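June 14, 2018

Back from Loltwood and my knees are killing me, but what a day! I've had that little burying ground on my list ever since I found the line in the Guthrie township book saying the first family on the creek "lie upon their own ground, north of the mill." North of the mill covers a lot of territory when the mill burned down before anybody's grandmother was born. So I'd been putting it off, and then this morning the sky was clear and I had the day free and I just went.

It's 70 miles from my door to Maslow, and then you leave the highway and it's gravel the rest of the way. I stopped in Maslow for gas and a terrible egg sandwich and asked at the counter about the old Loltwood road. The woman there told me it isn't on the signs anymore, I should turn at the grain elevator and keep the creek on my left. Perfect directions. I only went wrong once (my own fault, I was looking at a barn).

The house is still standing, which I wasn't expecting. It started out as a stage stop, I'm nearly sure of it now. There are two front doors side by side, one for the family and one for whoever was coming in off the coach, and the long room behind the second door has a fireplace big enough to park a bicycle in. The roof is holding on the east end. The west end, well, I didn't go in there. Whoever owns the pasture keeps cattle on it, and they followed me the whole way up the hill like I'd brought them something.

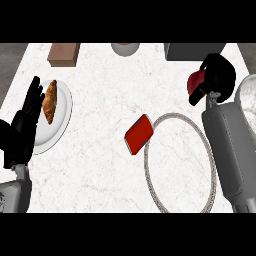
So the graves. They're up past the house in a patch of cedars with what's left of an iron fence, and I'd have walked right by if one of the cows hadn't been scratching herself on the gatepost. I'd brought a soft brush and a spray bottle of plain water and my old kneeling pad, and I went along the rows slowly, writing down everything I could read and drawing a blank line for everything I couldn't. The sandstone ones are in bad shape, they've flaked off in sheets. The marble did better, even with the lichen. Late in the afternoon the sun came in low from the side and all of a sudden I could read a whole verse on a stone I'd given up on at lunch. I said "oh, hello" out loud to it.

The big find is that two of the stones are for infants who aren't in the Guthrie book at all, same year, a few weeks apart. I sat down in the grass for a bit after that one. The parents must be the couple under the tall cedar, the surname fits and the ages work, but I want to see the church register before I write it down anywhere in ink. The register is over in Coltura, in the basement of the library, and they only let you at it by appointment. I called from the car and got July. Fine. I've waited this long!

Also I need to settle the land question. The deed index gives the parcel as 280 acres and the tax roll for the following year gives it as 100, so either they sold off most of the place in one winter or some clerk was having a bad morning. My money's on the clerk, but if they really did sell, it might explain why the later burials stop so suddenly.

Things to take next time: a hand mirror for throwing light on the north-facing stones, better boots, more water, NOT the egg sandwich. And I should write to whoever has the pasture and ask properly about the fence, because one more winter and those cattle will be in among the stones.

Bath now. I've still got cedar bits down my collar, and my notes are all over the kitchen table waiting to be typed up before I forget what my own handwriting says.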